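Flulport Shire Library Service
Meeting Room Hire: Frequently Asked Questions
Last updated June 19, 2019

Which rooms can be hired?

Three rooms are available across the service: the Brannigan Room and the Druva Room at the Flulport branch, and the Lunham Room at the Lunham branch. The Lunham Room is on the ground floor and has its own entrance from the car park.

Who can make a booking?

Any person aged 18 or over who holds a current library card, or any incorporated association, business or school. The person named on the booking form is the hirer and is responsible for the room until the key is returned.

How far ahead can I book?

Bookings open 14 weeks before the date of use. Recurring bookings are accepted for one school term at a time and must be lodged again each term. Requests received less than two working days ahead are accepted only if the room has already been set up for use that day.

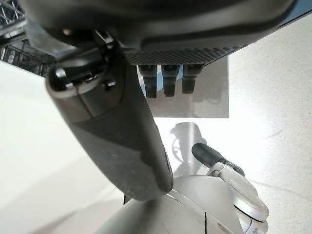 A booking is tentative until the hirer receives a confirmation number by email. Tentative bookings lapse after five working days if the signed form has not been returned.

What does it cost?

Community groups are not charged during library hours. Commercial hirers are charged by the half day, and the current rate is printed on the booking form. A refundable key deposit applies to all after-hours bookings. Fees are reviewed each April and any change applies to bookings lodged after that date.

What are the after-hours conditions?

After-hours use ends at 9 pm. The alarm re-arms automatically, and a call-out caused by late departure is charged to the hirer at cost. Groups must remain in the hired room, the corridor and the toilets. The main collection area is locked and separately alarmed.

Can we move the furniture?

Yes. Tables and chairs may be rearranged and must be returned to the layout shown on the wall plan. The projector trolley in the Brannigan Room stays on the power outlet side of the room. Nothing is to be fixed to walls or glass with tape, tacks or adhesive putty.

Is food allowed?

Cold food and hot drinks are permitted in all rooms. Cooking appliances are not. Alcohol requires written approval, which should be requested at the time of booking.

Do we need our own insurance?

Incorporated bodies and businesses must supply a certificate of currency for public liability cover. Individuals and unincorporated groups are covered under the shire's casual hirer policy, subject to an excess of $1000 per claim. The policy does not cover sporting activities or any equipment brought in by the hirer.
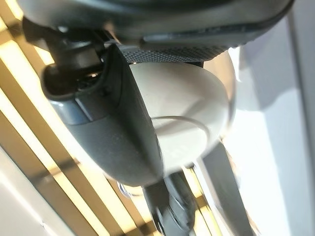

How do I cancel?

Email the bookings officer, Clyde Tillman, quoting the confirmation number. Commercial fees are refunded in full if notice is given at least seven days ahead, and at half the rate after that. No refund is made on the day of hire.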